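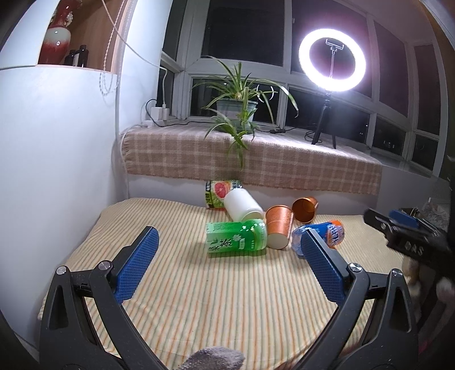 How Does a Quartz Watch Keep Time?

Look at a clock on a wall or a watch on a wrist. If it runs on a battery, there is probably a tiny piece of quartz inside it. Quartz is a mineral. It is found in sand and in many kinds of rock, and a clear piece of it looks a bit like glass. This page explains how a piece of quartz can help a watch tell the time.

Every clock needs a beat

To measure time, you need something that happens again and again, with the same gap every time. In a grandfather clock, that something is a pendulum, which is a weight on the end of a long rod. It swings one way and then the other. The clock moves its hands a little with each swing.

You can make a pendulum with a piece of string and a metal nut. Tie the nut to one end and hold the other end still. Give the nut a small push and count how many times it swings back and forth in 20 seconds. Now make the string shorter and try again. The short pendulum swings faster. People who look after old clocks know this well. If a clock runs slow, they move the weight up the rod a little.

A pendulum is no good in a watch. Your arm moves too much. For a long time, watches used a small wheel and a thin coiled spring to make the beat. Many still do. They make a ticking sound, and some of them have to be wound up by hand.

Squeezing a crystal

Quartz is a crystal. That means the very small parts it is made of, called atoms, are lined up in a pattern that repeats over and over.

If you squeeze a piece of quartz, a little electricity shows up on its sides. It is a very small amount, too small to feel. It also works the other way around. If you put electricity across the quartz, the crystal bends a tiny bit. Take the electricity away and it goes back to its old shape.

The long word for this is piezoelectric. You say it "pee-AY-zo-electric." The first part comes from a Greek word for squeezing or pressing.

A very small tuning fork

A tuning fork is a metal tool with two prongs. Musicians use it to find a note. When you tap it, the prongs shake back and forth and you hear a hum. The same fork always makes the same note because its prongs always shake at the same speed.

The quartz in most watches is cut in the shape of a tuning fork. It is smaller than a grain of rice and it sits inside a little metal can with the air taken out. The battery sends electricity to a circuit, and the circuit keeps the quartz shaking. It shakes 32,768 times every second. You can't see it.

When something shakes back and forth like this, we say it vibrates. The number of times it vibrates in one second is called its frequency. Frequency is measured in hertz, so the watch crystal has a frequency of 32,768 hertz.

Why such an odd number?

The number looks strange, but there is a good reason for it. Start with 1 and double it. You get 2. Double it again and you get 4, then 8, then 16. If you keep going until you have doubled 15 times, you get to 32,768.

Inside the watch is a chip that works backward through this. It cuts the number in half, and in half again, 15 times. At the end there is one pulse left for each second. In a watch with hands, that pulse goes to a tiny motor, and the second hand jumps forward one step. In a watch with numbers on a screen, the pulse changes the numbers.

Try it with a calculator. Type in 32,768 and divide by 2 fifteen times. What do you end up with?

Is a quartz watch always right?

No, but it is close. A normal quartz watch may be off by several seconds after a month. One cause is heat. When the crystal gets warmer or colder than it was made for, it vibrates a bit more slowly. A watch on your wrist stays at nearly the same temperature because your skin keeps it warm. A watch left in a cold shed all winter will lose a little time.

Crystals also change slowly as they get older. You would need very good tools to notice it from one day to the next.

Some machines need a much better beat than a watch does. In some of them, the crystal is kept in a small heated box so its temperature hardly changes.

Where else is quartz used?

Computers, phones, radios, and game consoles all have a part that gives them a steady beat. In many of them that part is a quartz crystal. Most of these crystals vibrate much faster than the one in a watch, often millions of times a second. A computer uses the beat to do its jobs in the right order, one step after another.

Most of the quartz used for this is grown in factories, in thick steel tanks filled with very hot water under high pressure. It takes weeks or months for the crystals to get big enough. Then they are cut into thin pieces.

Words to know

Atom: one of the very small parts that everything around us is made of.

Circuit: a path that electricity can travel along.

Crystal: a solid with its atoms lined up in a repeating pattern.

Frequency: how many times something happens in one second.

Hertz: the unit for frequency. One hertz means once per second.

Vibrate: to move back and forth quickly.

Written by Modupe Akande. Checked by Bríd Hanrahan. Last updated 29 January 2019.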